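Chapter 8
A Day Among Working Arms

You can read a lot about robots before you ever stand next to one. This chapter starts at an open day instead, because a visit is where most people's questions come from (and yours are welcome too — keep a page free for them). We went to the Hoshino lab, where the kitchen bench drew the biggest crowd.
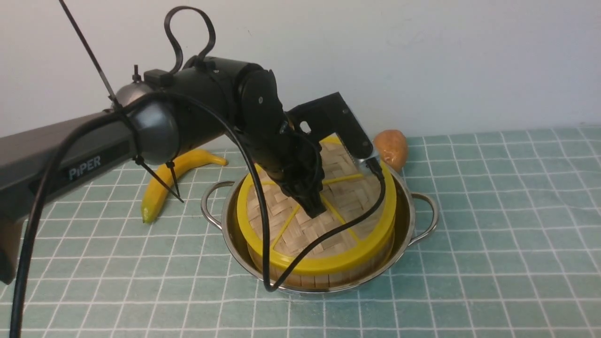
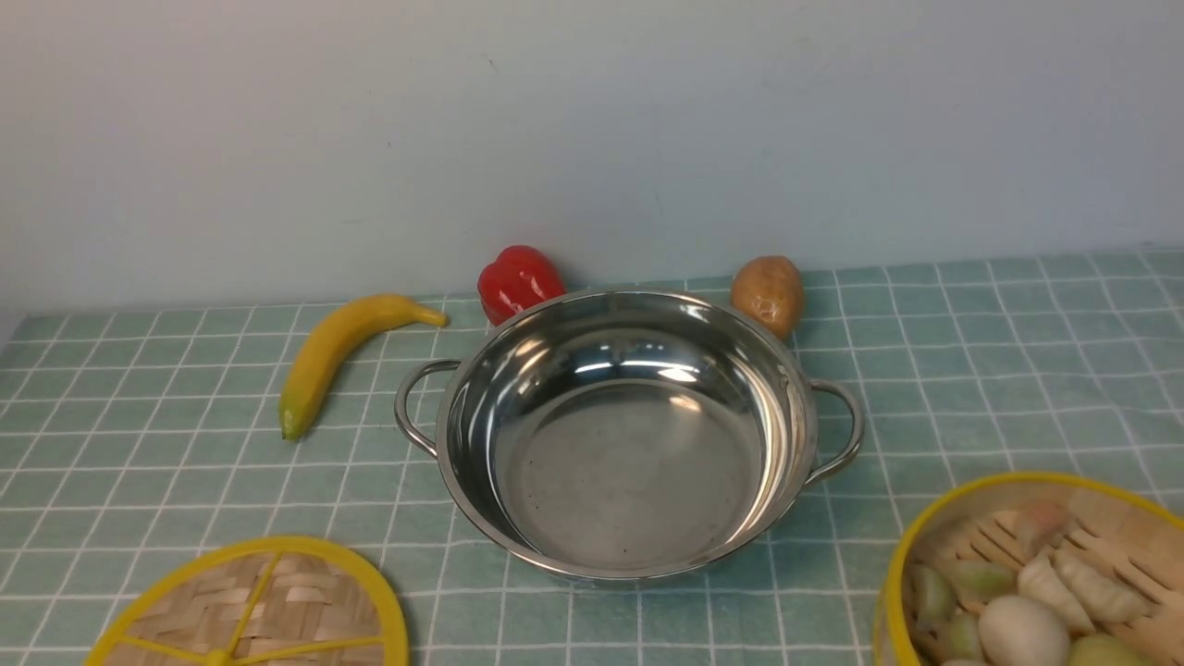
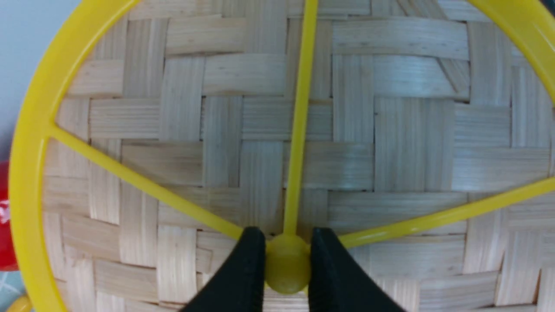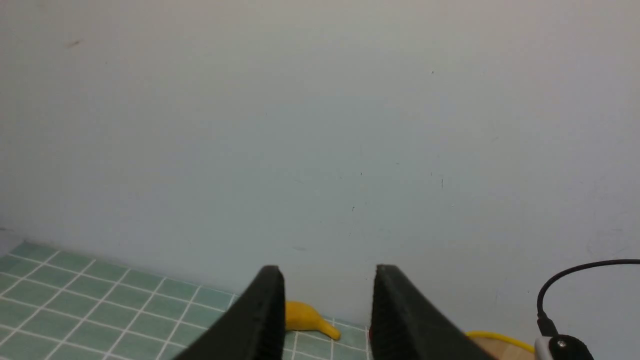
Bastedano College, Department of Applied Automation, Bench Robotics Group

The kitchen bench is a wonderful place to begin! A pot, a steamer, a banana and a potato are things everyone has handled, so you can put all your attention on the machine. Visitors lean in, try to guess the next move, and start arguing with each other about it. By lunch we had heard 234 questions, all written on cards and pinned to the wall of the hallway, and the same one kept coming back: how does it know where to grab?

Think about the lid of a bamboo steamer. It is wide and flat, far too wide for two small fingers to close around. The knob in the middle is another story. Two fingers can meet it from opposite sides, and that gives the arm something to lift by. Choosing such a spot is called grasp planning, and we will spend most of Section 2 on it.

A banana asks for something else. It curves, it has a narrow stem end, and when it lies close to a wall the fingers have less room to come in. Before you read on, hold one hand out with only your thumb and first finger free and try picking up a banana from a table, first in the open and then right beside a wall. Notice how you turn your wrist. You will need that turn again when we get to joints.

Where you look from matters as well. From above, you can take in the whole table at once — from the wrist, a single lid can fill nearly everything you see. Engineers often use both views together, and the Vodgate exercises at the end of the chapter let you practice switching between them.

Words to watch for: gripper, joint, wrist view, grasp point, approach path.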